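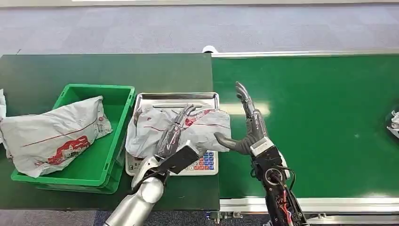
Borkine Parcel Room — Minutes of the Packing and Weighing Meeting
Jun 18, 2025

Present: Hortensia Ulloa (chair), Kobe Wouters (minutes), Zistitz shift leads, one person from Rorska accounts
Apologies: Sánchez Freight

1. Minutes of the last meeting
Agreed with one correction. Item 4 should say the bags go on the scale before they go on the belt.

2. Weighing
Kobe reported 13 parcels returned by Sánchez with a weight that did not match the label. Most were soft bags. When a bag hangs over the edge of the tray and touches the table, the reading comes out low. Agreed that soft bags are to be folded in so that all the weight sits on the tray.
The scale will be zeroed at the start of each shift and after any break. Hortensia asked that the reading be left to settle before anyone keys it in.
Action: Kobe to write a short note for the wall.

3. Crates
The leads said large bags are being put in the small crates and hang over the rim, which makes them hard to stack. Two larger crates were requested. Rorska will pay for them from this quarter's money if the order goes in before July.
Action: Hortensia to order.

4. Conveyor
The belt stopped twice last month, both times for a bag caught against the side rail. No damage. Bags should be laid flat and clear of the rails. The question of moving the table a little farther from the belt was raised again and left open — the shift leads are split on it.

5. Floor
Loose labels are sticking to the carpet. Each shift to pick up its own before leaving.

6. Returns shelf
41 parcels waiting, oldest first. Zistitz to clear these before taking new returns.

7. Any other business
Kobe asked for a second label roll to be kept at the table. Agreed.

Next meeting in July, date to be sent by email.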